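4.2 Containers, corners and the things that stay out

I've grumbled in the previous section about how hard it is to get people to agree on what "tidy" means, so I'll try to be more practical in this one. Of the 339 objects in our table diaries, 217 had what I'm calling a home: a cup, tin, drawer, hook or shelf that at least one person in the household could name without having to look round the room first. The rest were just on the table. I went into the Rutberg interviews expecting these to be mostly papers and crumbs (my own table is mostly papers and crumbs), but a lot of them turned out to be single, solid, useful-looking objects that didn't match anything near them.

I ended up calling these "lone items" in my notes and the name stuck, although Jessie Chisholm, who did the second round of coding, would still like it changed to something more dignified. A lone item is anything that's been left out and has no obvious companions within reach. A spoon next to a bowl isn't one. A spoon next to a bicycle pump is, and so is the pump! Size doesn't come into it, and neither does value. What matters is that if you had to put the thing away with its own kind, you'd have to leave the table to do it.

Hand tools and odd round parts are the classic pairing, and they're a nice one to think about because they look as if they ought to belong together. Lay a tool beside a ring with holes in it and most readers of the diaries assumed there was a job going on. We coded that assumption separately, under "implied task", and kept it well away from the codes for what was on the table.

Figure 3. A lime-green ring and a blue tool on the wooden tabletop.

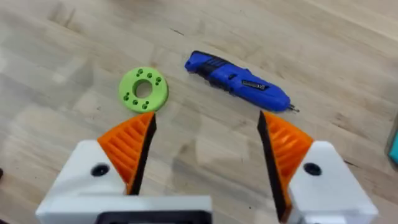 Does an object need a container before people will count it as put away?

Mostly it needs a place that everyone agrees on, and a container is the easiest way of getting one. In the diaries a bare shelf corner worked just as well, provided the whole household used it for the same thing.

That last bit surprised me a little, so I went back over the interview notes from March to check I hadn't talked myself into it. The shelf corners were real enough. One household kept its tape measure on the left-hand end of a windowsill, with nothing to mark the spot, and everyone we spoke to there gave the same answer when asked where it lived. Another had bought a lovely set of lidded boxes and could not tell us what went in any of them. I've tried to be fair to the boxes, which were still fairly new, but the tape measure people were clearly getting on better.

Where containers do help is with small, bright, mixed things, and toys above all. We began with 60 diary entries that mentioned toys on a table. The Jia coding sheet asked us to sort toys by type (food, vehicles, animals, building pieces and so on), and on paper that's perfectly sensible. At the table hardly anyone did it. The pieces went into whichever open-topped thing was nearest, which might be a mug or a biscuit tin, and the tidying was considered finished. One parent told me that she'd happily pick play vegetables out of a cup all day if it meant not having to tread on them, and I have some sympathy.

We therefore added a code for "gathered", which sits between "sorted" and "loose". A gathered group has been brought together in one container without being arranged by kind. It can be very full and thoroughly jumbled and it still counts. Jessie and I disagreed for a while about whether a container that hides what's inside it should count the same as an open one, and we settled on yes for the code and no for the discussion, so you'll find the longer version of that argument in Section 5.

It's quite possible to have a gathered group and a couple of lone items on the same table, and this is the arrangement I find most interesting. The cup in Figure 4 has its toy pieces crowded in together while the ring and the blue tool lie out on the wood.

Figure 4. Cup packed with colourful toy pieces, with the ring and the tool on the tabletop. 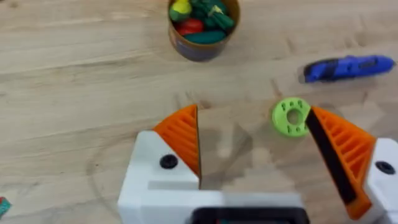
Under the older Treno scheme, a mixed table of that sort would get a single score, and I think a fair amount is lost by doing so. A household that gathers its toys every evening but leaves its tools out has one habit in place and one missing. Average the two and you get a middling number that describes neither of them. We score the groups separately and then note how many kinds of home are in use, up to a maximum of 3, after which the coders started inventing distinctions and I had to call a halt.

I should own up to one weakness before moving on. Our diary form (the Gunik form, reproduced in the appendix) has a box for "where does it go?" and no box for "who says so?". In shared kitchens those are two very different questions, and we only got at the second by chatting to people afterwards. The answers were patchy. Some households had plainly talked it over between them, and in others one person had a complete map of the house in their head and the rest simply asked. I'd put both boxes on the form next time, and I'd make the second one bigger.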